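2020-03-03

The foam came!! I have been waiting on that teal block so long that I'd stopped checking the loading door, and then this morning there it was, leaning up against the wall like it owned the place. I skipped my coffee. I just stood there and looked at it with my coat still on.

So, for future me, who will forget all of this: it's the Stikel order, the one I put in back when we were still arguing about colors. I wanted teal and I held out for teal. Everyone else voted gray because gray hides dirt, and sure, it does, but these are going to be reading nooks for kids and I wasn't going to spend my whole spring cutting gray foam. I'm so glad I dug my heels in. The color is even better than the little sample square. It goes from a real swimming-pool turquoise to something pale and milky depending on how the light falls on it, and when you walk past, the shine slides along with you. I walked past it a lot today.

I was worried about the glossy face, because the sample was so small you couldn't tell much. Would it look cheap? No! It looks like hard candy. The tube lights make long white streaks in it and the rounded corner catches a tiny curved line of light that I could stare at all afternoon (and did, for a bit, when I was supposed to be doing the cut list).

The cut edges are another story. They're crumbly, with nicks and little bumps all the way along, and if you rub one with your thumb you get teal dust on everything. I had it on my sleeves by ten and in my sandwich by noon. The side is a lighter color too, more of a mint, and I like the two together so much that I'm wondering about leaving one edge showing on each bench. It would need sealing somehow. I still have half a can of the Plulard sealer from the climbing blocks, and I brushed some on a scrap before I left, so I'll see in the morning whether it eats the foam or behaves itself.

Price, so I have it written down somewhere that isn't the back of an envelope: 356 for the block and 55 for delivery. The whole budget for the nooks is 600, and the fabric and the plywood bases still have to come out of what's left. That's tight, but the plywood is mostly offcuts, and the fabric is only for the backs. I can make it work. I might have to give up the piping. I'd be a little sad about the piping.

Spent the middle of the day on the roller conveyor, which I love more than is reasonable. We've had it pulled out along the side aisle and I'd never really looked at the underneath before, all those flat bars crossing over each other and pivoting on their bolts. You pull one end and the whole zigzag stretches, and then you push and it folds up small again. I pushed it in and out several times just for the pleasure of it. Foam weighs nothing, so a big panel goes down the rollers with one finger, and it makes this low rattly hum the whole way. Best sound in the building.

Things I have to do before I cut anything:

Measure the alcoves at the Tully library again. I wrote down 75 for the seat depth and I can't remember if I took that in centimeters from the wall or from the baseboard.

Fresh blade for the long knife. The old one drags, and dragging is what chews up the edges.

Find the roll of brown paper for the templates. I know I own it. It was under the bench in August.

Call Brukitz about the fabric. They said they'd hold the mustard for me but they said that a while ago.

Mustard and teal! I keep picturing it. I laid my yellow scarf across the top of the panel when I was packing up to go, to get an idea, and it looked so good that I left it there a while and went home with a cold neck.

My back hurts and my hands smell like a new shower curtain. I don't care at all. Tomorrow I get to draw the first curve, and I want to do it early, while it's still quiet. Going to bed now with teal dust in my hair, because I'm too tired to wash it.

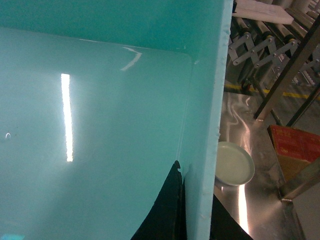 The new teal, shiny face and crumbly edge, with the roller conveyor behind.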